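Verbeke Household Logistics
Jobs / Open positions / Training floor

ROBOT SHIFT LEAD, SIMULATION AND FLOOR (two openings)
Department: Returns and Refit
Reports to: Griet Lambrechts
Posted: 22/07/2021
Hours: full time, days only, with one late shift every 4 weeks

Let's get the awkward part over with. You will be helping to teach a machine to do work that people in this building do now. Most of those people will be sitting within earshot of you, and several have opinions.

Verbeke takes back, checks, cleans and repacks household goods for shops that would prefer not to think about them again. Last year we started moving the dullest stretch of that work, picking things up and putting them down somewhere else, over to arms. The system is called Umia. It can do this all day without complaining. It can also spend a whole morning closing its fingers on air beside a colander, with complete confidence, until somebody steps in.

You would be the somebody.

What the job is

About half your week happens in simulation. We run Umia through rendered rooms before it gets near a real shelf, and a person has to watch the runs, sort the failures and write down what went wrong in words the engineers can use. "It went weird" has been submitted before. It was sent back.

The other half is on the floor with the real arms, working next to the refit crew. You clear jams, you restart cells, you decide when a station goes back to hand work for the day. That decision is yours. You don't need to ring anyone, and no one from upstairs will come down to ask about the numbers before lunch.

In a normal week you will:
- review 874 short runs (they are very short, and you may have the radio on)
- tag each failure using our list, which has 16 categories, one of them "other," which is overused
- move one or two tasks from simulation to a real cell, and usually move one back
- sit down with the refit crew and go through what the arms are getting in the way of
- write the shift note, one page, no charts

What has changed, and what hasn't

People who apply here ask this, so we'll answer it in the ad.

The lifting is mostly gone from the first two stations. Backs are better. The talk at the first station is also mostly gone, as it used to take four people and now takes one and a screen. Liesbeth Van Hecke ran that station for years and now runs the training desk, and she will tell you plainly which of those two changes she would undo. Ask her at the interview if you like. She'll be on the panel.

Nobody was let go when the arms came in. Some people moved, some took different hours, and two decided the new work was too much like watching paint dry and went to Delesia, our sister site, where everything is still done by hand and the coffee is worse. Anyone who moved kept their pay grade. That is written into the Trirkel agreement, which you can read before you sign anything, and we suggest you do. It's dry but it has a decent section on breaks.

The part we haven't solved is boredom. Watching a machine be nearly right is tiring in a way that carrying boxes wasn't. We cap screen work at half the shift and rotate through the floor, and that helps. If you have a better idea, bring it with you.

Who we're looking for

You don't need a degree, and you don't need to write code. Hiu-tung Lo, who you'd be working beside, came from hotel housekeeping and is the best failure tagger we have. She can tell a bad approach angle from a bad grip in the time it takes the rest of us to find our glasses.

You do need:
- a couple of years in a warehouse, kitchen, laundry, workshop or anywhere else that things get handled in quantity
- a head for looking at a tilted room and working out which way is up
- the nerve to stop a cell that everyone would like to see running
- clear written English
- patience, by which we mean the real kind and not the kind people put on applications

Nice to have: some experience on a safety team, or with training new starters. Enthusiasm for robots is fine in moderation.

What you get

Floor lead pay from the first day, the same as the people leading hand stations. Paid training with Ilse Postma on the simulation side and Griet on the floor. Proper boots. A bonus of 1,000 euros once you're signed off on both halves of the job, paid with that month's wages. A locker that closes, if you're lucky with the number.

There is no table tennis.

How to apply

Send us a page about yourself and the work you've done, plus a few lines on a time a tool or a machine made your job different, for better or worse. We read those lines first. No cover letter, please, and nothing about being passionate.

Everyone we shortlist spends a paid morning here. You'll tag a short batch of runs with Hiu-tung, walk the floor, and have a sandwich with the refit crew, who get a vote. Frauke Fröhlich in the people office handles the bookings and can help with travel costs or with arranging a morning that fits around your current job.

Applications close at the end of July. We answer all of them, including the ones we turn down.
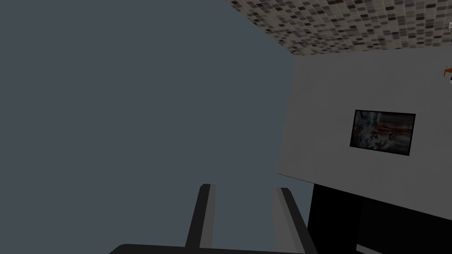 Simulation view: gripper open and empty, framed picture on the wall beyond.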